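Medicine cupboard: repacking from June

The first-aid stock at Sterton moves to basket storage in June. Boxed capsules stay in their cartons with the printed text facing up. Bottles may be kept in clear bags, one to a bag, label readable through the plastic. Svatopluk Ďurica will check expiry dates from 9 am and enter them under stock sheet 874. Loose blister strips go back to the Reddy counter for disposal. Please leave unsorted items on the table, not on the shelf. 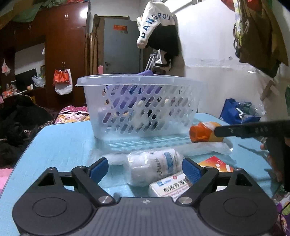

Bottles and boxes on the sorting table, with the perforated basket behind.

Queries about the stock sheet: extension 2195.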